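Natanael Holanda and the Long Road to Westlow

The first thing Natanael Holanda wants to discuss is the weather in his book. His new thriller, The Salt Ledger, begins in a flooded archive and ends on a mountain without one drop of rain, and he worked hard on this change.

"I wanted the reader to feel thirsty at the end," he says. "My editor told me that thirst is not a plot. She was right, but I kept the thirst."

We speak by telephone at eight in the morning, his time, when he has already been writing for two hours. He is friendly and he speaks slowly, and he often returns to a sentence to repair it. I recognize the habit, because English is not my first language either.

The Salt Ledger is his third novel and the first one he wrote in English. It follows Annelies Verschueren, a restorer of old maps, who finds a page of accounts hidden inside the binding of a sea atlas. The page lists payments to a town called Westlow, which appears on no map after 1740. Together with a retired harbor pilot, Everaldo Lins, she follows the money from Antwerp to Recife, and after them comes a private collector who has already paid for one murder.

I ask him where Annelies came from.

"From a mistake," he says. "In the first version she was the villain. She was so good at her work that I began to admire her, and the hero was a professor who explained everything to everybody. After 400 pages I understood that I was happy only in the chapters where he was asleep. So I took him out."

It was February when he made this decision, and he did not tell his publisher, Ranville, until the summer. The new draft was much longer than the old one. The printed book has 491 pages, and he still speaks with regret about a chase through a sugar warehouse that had to go.

The secret writing

The center of the story is a cipher which Holanda calls the Mendonça hand, after the clerk who invents it, Rogério Mendonça. The clerk writes ordinary bills for rope and flour, but the length of the last stroke in each line carries a second message. Holanda filled notebooks with it before he was satisfied.

"I am not a mathematician," he says. "I wanted a code that a tired man could write by candle, with his chief standing behind him. If it needs a machine, the clerk is dead in the second chapter."

The messages in the book can be solved by a patient reader, and several readers have written to him with solutions. One of them found an error in chapter nineteen, where a bill promises a ship full of pepper and the hidden text promises a ship full of peppermint. He has decided to leave it in the paperback.
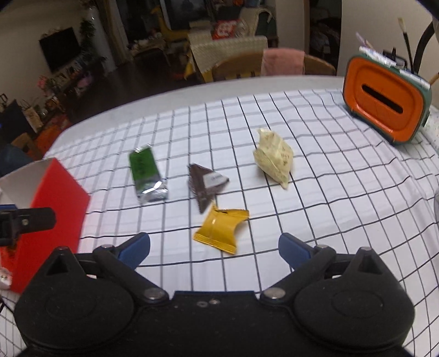
Writing in a second language

Holanda grew up in the north of Brazil and wrote his first two novels in Portuguese. The earlier of them, Kanby, sold 342 copies, a number which he gives without any sadness. I ask if the change of language was a decision about the market.

"Partly, yes. It would be silly to deny it," he answers. "But also I write shorter in English. In Portuguese I know too many words for the sea. In English I had 'sea' and 'water' and 'waves', and I had to find something for the people to do."

He reads each chapter aloud before he sends it. When he cannot say a sentence in one breath, he cuts it — and sometimes, he admits, he only practices his breathing.

His first reader is an old school friend, Wellington Batista, who repairs boat engines and has no patience for long descriptions. Batista writes one letter in the margin, a P, at the place where he stopped to do something else. The first draft of The Salt Ledger came back with many of them.

"The prologue had four," Holanda says. "Now there is no prologue."

What comes next

A second book about Annelies is already planned. It will open in a monastery library and it concerns a bell, but he does not want to say more. Everaldo will return, older and with a bad knee. I mention that many readers hoped for a romance between the two, and he laughs for some time.

"They would argue about the tides," he says. "She would be correct and he would be in the boat."

He has written more than 955 lines of notes for it, numbered by hand, and the first line is the name of the person who dies. He has changed this name twice since Christmas. Before we finish, I ask him if Westlow was ever a real place. He says that he looked for it on every old chart he could find, hoping very much that it was not there, and then his coffee was ready and he had to go.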